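4. Setting up the Bimberg basket

The Bimberg is a black wire mesh basket and has no moving parts, so this section is short.

1. Choose a flat surface. A tabletop will do nicely. Keep the whole base on it – the basket has no opinion about gravity, but gravity has one about the basket.

2. Wipe the surface first. Crumbs go straight through the mesh and will be waiting for you. 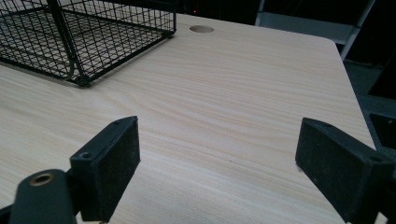 Fig. 7. Basket on a wood-grain tabletop.

3. Empty the cup. Mesh holds tea for no measurable length of time.

4. Lower the cup in, open end up, and let go of it.

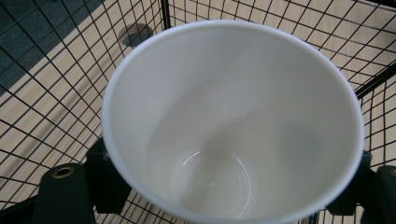 Fig. 8. White cup in basket, from above.

Note: Pens and teaspoons may go through the grid handle first. Lay them flat.

CAUTION: Do not carry a loaded basket by one corner. Replacement cups are not covered by the warranty, however grey your mood. For spare baskets, quote part no. 1115.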